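Does a twinning agreement between two towns need sign-off from the foreign ministry?

Asked 29 June 2022 in Local and International Affairs

I'm on the parish council in Nultwood (population 3,261, so we're not exactly a world power!) and we've been writing back and forth with Leltmont for 18 months about twinning. They've sent us a draft with lots of grand wording about "bilateral cooperation" and want it signed in November. Can we just sign it, or does someone in the capital have to approve it first? I don't want to cause a diplomatic incident over a school exchange and a cheese market.

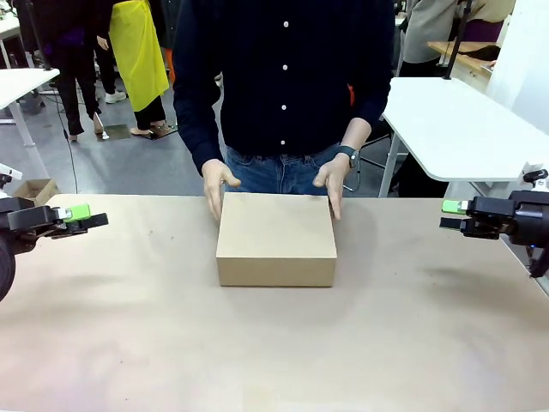

A closed cardboard box on the table

Also, should it be in both languages?

2 answers

Answer 1
You can just sign it. Ours with Drirkik was 2 pages and we never asked anyone. It's a friendship thing, not a treaty, so no ministry gets involved.

Answer 2
Mostly agree with the above, but I'd be a bit more careful. I helped with one of these and what tripped us up was the word "agreement" next to a line promising money every year. Our clerk made us change it to "memorandum" and put in a sentence saying it creates no legal obligations. Took 8 drafts, I kid you not. Do check the other side too, as some countries want their councils to notify the ministry even when yours doesn't.

And yes, do both languages, side by side, and say both versions carry equal weight. Get someone who speaks the language properly to read it through before you print the posh copy!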